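Objekt Vindstead, Exposé / Notizen
Juni — eingetragen von Erlinda Buenaventura

Kurz nach acht, Schlüssel bei Kirui abgeholt. Nur Haustür und Keller, der für die Garage fehlt schon wieder. Nachfragen.

Exposétext Version 3 an Imani geschickt. "Traumhaft" ist raus, "lichtdurchflutet" auch, das Haus liegt nach Norden. Wohnfläche: im alten Exposé von Viledberg stehen 211 qm, laut Grundriss ist da der ausgebaute Spitzboden voll mitgerechnet. Geht so nicht. Bis Gerrit neu gerechnet hat, kommt keine Zahl ins Portal!! Lieber Feld leer lassen.

Grundstück 369 qm, steht so im Grundbuchauszug, passt.

Hausgeld entfällt, ist ja Realteilung. Aber: gemeinsame Zufahrt mit dem Nachbarn, Wegerecht muss in den Text. Beim letzten Objekt in Kinyua haben wir das erst beim Notar gemerkt, war peinlich. 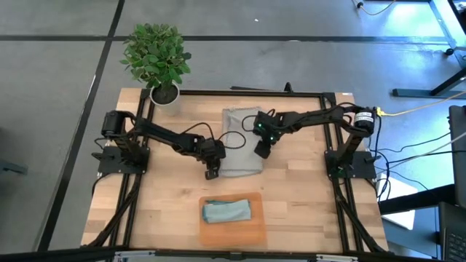
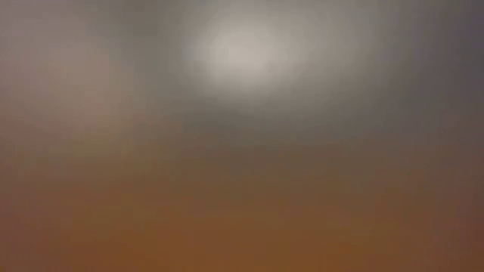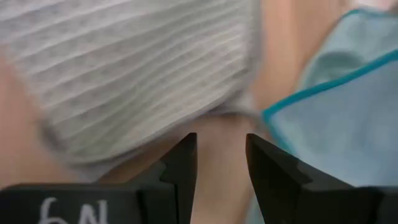
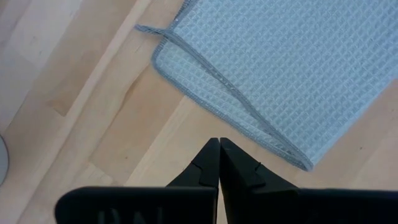

Energieausweis: liegt vor, aber Verbrauchsausweis, und der Verkäufer hat ein Jahr kaum geheizt. Mit Mutiso besprechen, ob wir einen Bedarfsausweis wollen. Er meint eher ja. Kostet, aber spart die Diskusion mit jedem zweiten Interessenten.

Preis: Verkäufer will wieder rauf. Habe gesagt, erst zwei Wochen laufen lassen, dann reden. Er rechnet mit dem, was der Nachbar bekommen hat — der hatte aber neue Fenster und das Dach gemacht. Vergleichsliste ausdrucken und zum Termin mitnehmen, am Telefon bringt das nichts.

Küche bleibt drin, Ablöse 3000 Euro, separat im Kaufvertrag ausweisen. Markise ebenfalls im Haus lassen, ohne Aufpreis. Gartenhütte noch offen, die Tochter will sie evtl. haben.

Dondex-Portal: Upload bricht immer beim Grundriss ab. PDF zu groß? Als JPG ging es, sieht aber matschig aus. Imani probiert es nochmal. Überschrift ist auch zu lang, wird nach "Doppelhaushälfte mit" abgeschnitten. Vorschlag: "Doppelhaushälfte, ruhige Stichstraße, Garage". Mehr muss da nicht stehen.

Besichtigungen: keine Sammeltermine, wünscht der Verkäufer nicht. Einzeln, mit Pause dazwischen, und nur mit Finanzierungsbestätigung. Die vier von der Warteliste zuerst anrufen, danach erst online.

Noch offen:
- Garagenschlüssel (Kirui)
- Wohnflächenberechnung Gerrit, drängt
- Baulastenverzeichnis anfordern, auch wenn angeblich nichts drinsteht
- Wasserfleck im Keller: Verkäufer schriftlich fragen, seit wann. Muss ins Expsoé, egal was er sagt

16:40 Nachtrag: Kirui hat zurückgerufen, Garagenschlüssel liegt beim Nachbarn.

Zuletzt aktualisiert: Juni, 16:52

Neueste Einträge
Kinyua: Wegerecht, Nachtrag zum Notartermin
Viledberg: Übergabe der Altakten
Dondex: Zugangsdaten und Bildgrößen
Checkliste Besichtigung, neue Fassung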